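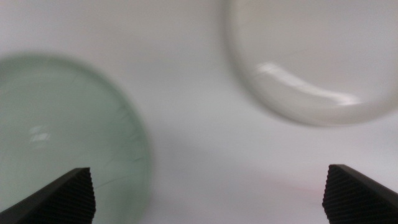 *Wrist camera view with the gripper open, green dish on the left and off-white dish on the right.*

# Setting the wrist camera and gripper for picking up dishes

I wrote these notes for the small arm we built in the Halliday workshop in Grirville. The goal is simple: the arm must take a dish by its rim and put it down in another place. The most difficult part for me was the camera on the wrist, so I explain this part slowly.

## Before you start

You need the arm already fixed to the table and the two fingers mounted. I use ribbed black fingers, printed from the Dinthorpe files. You also need two dishes of different colors, and a 3 mm hex key.

Switch off the motor power before you touch the camera bracket. I forgot this once in May and the wrist motor pinched my thumb.

## 1. Aim the camera

1. Loosen both bracket screws by half a turn.
2. Open the live view and tilt the camera until the tips of both fingers are visible at the bottom.
3. Tighten the screws, one side and then the other, a little each time.
4. Open and close the gripper several times. If the tips go out of the view, repeat from step 2.

With my bracket the good angle was 57 degrees. Yours can be different if your fingers are longer.

## 2. Prepare the background

A plain background helps the program very much when it looks for the edge of a dish. Hang a white sheet behind the table and let it come down to the tabletop. Small creases are not a problem – I tried to iron mine and the result was the same.

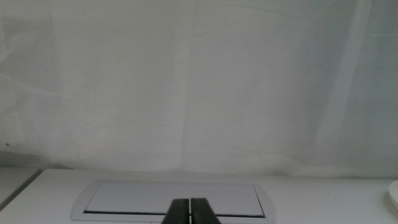
Then send the arm to its start position and nearly close the fingers. Save this position under the name `home`. All the other positions are measured from it, so take your time.

## 3. Set the exposure

Automatic exposure does not work well with black fingers over a white table. Turn it off and enter the value by hand. I use 3000 in the Zosside control panel. Glossy dishes give bright reflections, and if the program takes a reflection for a rim, lower the value in small steps.

## 4. First try

Place one dish under the gripper, open the fingers wide, and go down slowly with one finger on each side of the rim. Keep your hand on the stop button. Save the closing width only after nine good lifts with the same dish, then change to the other dish and measure again.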